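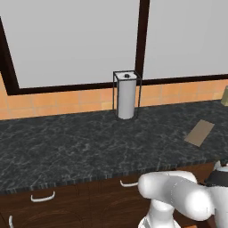
Tedley Sensor Packaging Group

Our pressure sensor line has a new home for its back-end work, and we couldn't be happier about it! As of October, wafer dicing, die attach and final test for the small-cavity parts all run at the Praston site, under one roof for the first time since the group was set up.

Some background for readers who joined us recently. Until this fall the wafers came back from the foundry, went to Praston for dicing, traveled to Arsenault for die attach and wire bonding, and then came back to Praston again for test. Every trip meant packing, unpacking, an incoming inspection and a fresh set of paperwork. A lot could spend more days in a shipping box than on a machine. Anyone who has tried to trace a cracked membrane through that chain knows how hard it was to say where the damage started.

Eustaquio Bautista and the process team spent the summer moving the bonding step over. The two bonders from Arsenault were leveled, requalified and running within six weeks, and the first full lot through the new line was 2717 dies. We pulled 1710 of them for the extended test (full temperature range, then the long pressure soak) and the offset drift came in well inside the limit on the data sheet. The shear test numbers look good too, and the spread between the two bonders is smaller than it ever was at the old location, which made a few of us very cheerful on the morning the plots came out.

The other big change is the adhesive. The old one was stiff once cured, and it passed package stress straight into the die. The new silicone is much softer. It takes longer to cure, and the dispensing needle has to be swapped more often than we would like, but the stress reading on the die drops so clearly that you can pick out the new parts from the raw data without looking at the labels. Eustaquio has written up the cure profile and it is in the shared process folder, under die attach. Please use that version and delete any older copies you have saved on your own machine.

Customers who buy the parts in trays will see a new lot code. The first two characters now show the assembly line, followed by the wafer number and then the tray. Part numbers, outlines and pinouts all stay the same. Zedham, our gel-filled version for wet environments, moves over next. It needs its own dispensing station and a vacuum step to get the bubbles out, so we are giving it a longer trial before anything ships from the new line.

With the shipping legs gone, lead time on repeat orders is coming down by up to 30 percent. Sample requests are getting faster as well, and the test team is keen to try odd ones, so if you have a customer with a strange pressure range or a port shape we have never bonded into, send the drawing along!

Characterization reports for the first lot are ready and can be requested from the group's front desk. Please give the lot code when you write, and say whether you need the raw data files or only the summary tables.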